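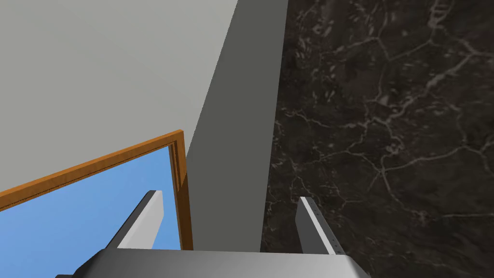
*Gripper check in the simulator: both fingers open, seen from behind, with the dark marble surface on the right.*

# About Jolta

We look after one robot cell, and we love it to bits. Jolta is the group at Zorkerbridge that sets up, tunes and repairs the two-finger gripper cell in the back workshop, along with the simulated copy of it that we use before we touch any real hardware. We started with a secondhand arm, a drawer of mismatched screws and a borrowed laptop. The drawer is still with us (and still mismatched!).

## What we do all day

Mostly we set up fingers. A parallel gripper sounds like the simple end of a robot, and in some ways it is, but a finger that sits a hair off square will drop parts, scuff parts, or pick up two when you wanted one. So every change goes into the simulator first. We load the new finger shape, open it all the way, and look at it from behind the base, where you get a clear line down both blades and into whatever the arm is reaching toward. We like rooms with corners for this. If the gripper can get itself out of a tight corner on screen without brushing a wall, we're happy to try it on the bench.

The walls and surfaces in our test rooms get swapped around a lot. Plain gray is easy on the eyes, busy stone is hard on the vision software, and we want the cell to cope with both. Our room library is called Pandwood and it has grown to 1,159 layouts. A few of them are pretty odd, and we're fond of those.

## How a finger change goes

1. Park the arm, shut off the air and hang the tag on the switch.
2. Take off the old fingers and wipe down the mounting faces. Lint counts as dirt.
3. Fit the new pair, snug the screws by hand, then torque them in two passes.
4. Close the fingers on the gauge block and check for light between the tips.
5. Run the open and close cycle 124 times at low speed, with someone standing at the stop button the whole time.
6. Write it in the book. Yes, a paper book!

The whole job takes most of a morning, or less when the gauge block is where it belongs.

## Repairs

We fix what we can ourselves. Worn pads, tired cables, a sensor that has come loose, a base cover with a crack in it: all of that happens on our own bench. For bearings we go to the Du Plessis shop down the road, where they have the right press and very good coffee. The cell's logbook is now at 1,841 entries, and a surprising number of them say "cable" and nothing else. We're working on our handwriting and our detail.

Last January we rebuilt the finger carriage from the rails up. It runs quieter now, and it was one of the best weeks we've had in the workshop.

## Come see it

The workshop is open to visitors on most afternoons after 2:00. Bring closed-toe shoes and any question you like. If you have a part that's hard to hold, bring that too, and we'll try it in the simulator while you wait. Ring the bell by the side door, as the front one sticks.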